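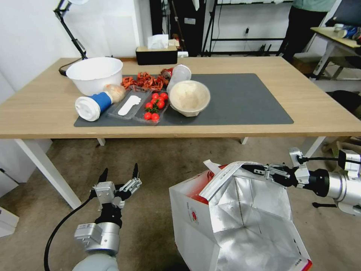

Chapter 2
Holding a Container Open

Two-armed robots are often asked to put things into other things, and the container matters as much as the item that goes in. A rigid bowl can be left where it stands. A bag has no fixed shape, and its mouth closes under its own weight unless something supports it. The method treated in this chapter gives that job to one arm for the length of the task. The right gripper clamps the top edge of a white paper bag with a foil lining and keeps it in front of the table, while the left gripper stays free to deal with the items on the mat. We call the first the holding arm and the second the picking arm, whichever side they are mounted on.

The division of work has a cost. While the bag is held, the holding arm cannot steady an item, turn it over or pass it across. The picking arm must therefore manage alone with objects that differ widely in stiffness and outline: a wrapped bread roll, a paper cup on its side, cherry tomatoes still on the vine. Section 2.2 treats the choice of grasp for each of these classes.

The results quoted come from the Jondham trials, which comprised 2402 recorded attempts under operator control. A policy was trained on these recordings and then tested at Hometlow over a further 113 attempts, with bags of the same type. An attempt was scored as complete only if the item came to rest inside the bag and the holding gripper had not let go. The scoring rule follows Priedītis; the earlier rule due to Drusov ignored the state of the holding arm and is not used here.

By the end of the chapter the reader should be able to state the conditions under which a soft container may be treated as fixed, and to work out where its mouth lies from the pose of a single gripper.

2.1 The mouth of the bag as a target

Let the clamped point on the rim be the origin of the bag frame. The vertical axis points upwards, against gravity.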